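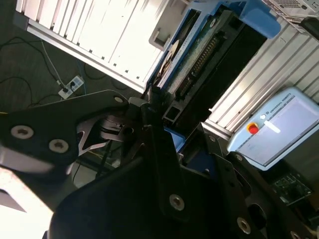 A drive in the blue fixture, board side showing, with the teach pendant behind.

Posted in: Shop Floor Notes, Automation
September - by the bench editor

The drive cell at Kirkell has been running long enough now for me to write down what has changed on the bench and what has not.

The work is recovery of boards from hard disk drives. A drive goes into a fixture, the screws come out, the circuit board is lifted away and the rest goes to metals. By hand it is a job of small movements repeated all shift. The complaint in the accident book was always the same one, wrists and thumbs, and the people who lasted were the ones who swapped hands.

The arm is a Universal Robots unit. The integrator was Manolakis, who also supplied the first set of fixtures. Those were too tight. Drives from different makers differ slightly at the corners, and a drive that sits proud by 2 mm will stop the cycle. Our own people redrew the corner pieces, and the third version is the one we kept.

The target was 200 drives a shift. We reach it when the incoming trays are sorted by type and miss it when they are mixed. This was known before the arm arrived, but a person at a bench absorbs a mixed tray without comment and the cell does not. Sorting is therefore now a job with a name and a place on the rota, where before it was done in passing and never counted as work.

Three people used to strip drives full time. All 3 are still here. One sorts, one runs the cell and one does the rejects by hand, which are the awkward ones - rounded screw heads, bent cases, labels glued over fixings. They rotate every week. The reject bench is less popular than the old job was, as the easy drives that used to break up the day have all gone to the arm. I do not have an answer to that. Shorter turns help a little.

Training took longer than the quote said. Jogging the arm from the pendant takes an afternoon to learn. Knowing why it has stopped takes weeks, and most stops are dull: a part not seated, a cable pulled, a gripper screw working loose. We now check the gripper screws at the start of each shift and log it in Fleroline with everything else. The check takes 15 minutes if done properly. It was left out of the original shift plan and had to be argued for.

Pay is the part that has not moved. The operators now edit waypoints and write up faults, and the grade on paper is still bench hand. Gronano, our sister site, regraded before their cell went in, and I think that was the right order to do it in.

Next job is a second fixture for the smaller laptop drives. Drawings are done and the first print is due before the end of the month.

Filed under: fixtures, drive recovery, rotas
Contact | Copyright Shop Floor Notes | Back to top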